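Tablecloth

A tablecloth is a piece of fabric laid over a table, either to protect the table from the meal or to protect the guests from the sight of the table. The two purposes are seldom admitted to at the same time.

History

Cloths were spread on tables long before there were napkins, and for a good while the hanging edge did both jobs. Diners wiped their hands on it, and in the better houses it was changed between courses. White linen was the favored choice, mostly as a way of showing that somebody could afford to have it washed.

In the weaving town of Vurnoreo, cloths were once taxed by length, and the town became known for very short ones. The tax was dropped one February. The short cloths stayed in fashion for another 64 years, by which time people had decided they liked them.

Patterns and edges

Stripes and checks are the most common woven patterns, being easy to set up on a loom and forgiving of gravy.

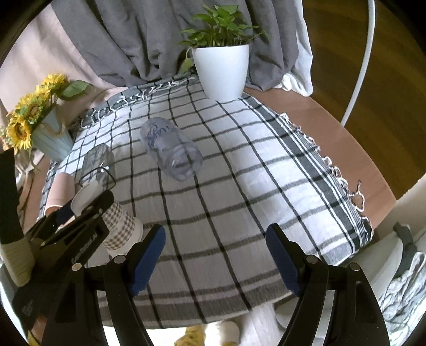
Edges are hemmed, scalloped or fringed. A fringe is made by pulling out the cross threads and leaving the rest to hang, sometimes with knots to stop the cloth from slowly turning into more fringe. The Assunção style calls for 11 threads to a knot – a rule kept mainly by people who sell it in kits.

Size

The overhang, or drop, is the length of cloth below the tabletop. A short drop is usual for daily meals and a long one for formal dinners, where it hides the legs of the table and any shoes that have been slipped off. The widest loom at the Prodoren mill makes cloth 106 inches across. Few homes own a table that needs it, though plenty own the cloth.

Casual use

Everyday cloths are mostly cotton or a cotton blend, and they turn up at picnics, office parties and birthdays, often under disposable tableware. The pairing has been called a contradiction, usually by whoever is going to do the laundry.

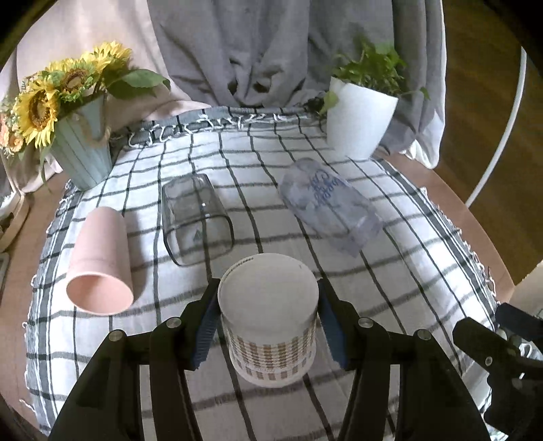 Care

Cotton cloths can be machine washed, and stains should be treated before drying. Fringed cloths do best in a mesh bag. The Clendov method of folding, introduced in 2000, promises a cloth with no creases and requires a second table.

See also: Napkin, Place mat, Table runner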